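Feyisa Shared Workroom: Frequently Asked Questions
Last updated 4 November 2018

Where do I put things I've finished with?
On the tall white metal shelving, which was put in back in September so that we could stop having this conversation. Boxed units go side by side on the upper shelf, dark panels facing out. Stacking them two high is quicker, until you want the bottom one. 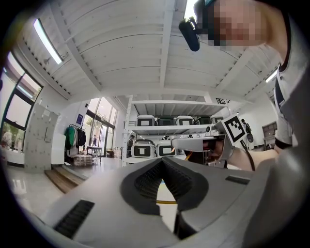 The white shelving, upper shelf in use.

Can I rearrange the shelves?
Ask Solange Fagundes. She has a system, and the last person to improve it spent an evening putting it back.

What about my coat?
There's a clothing rack near the glass entrance doors. It takes jackets. It does not take bike helmets, wet towels or, as of last winter, a tent.

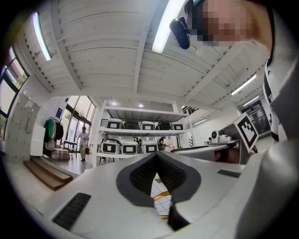

Looking toward the entrance, with the coat rack and the boxes under it.

May I leave a cardboard box under the rack?
Yes, with your name on it. Unlabelled boxes go to Nafula Lyimo, who flattens first and asks later.

I left a green jacket behind. Is it still there?
Have a look on the rack. We don't post clothing – we tried it once with a scarf and the paperwork outlived the scarf.

Who turns the lights off?
Whoever leaves last. If you're not sure whether that's you, call out and wait for an answer.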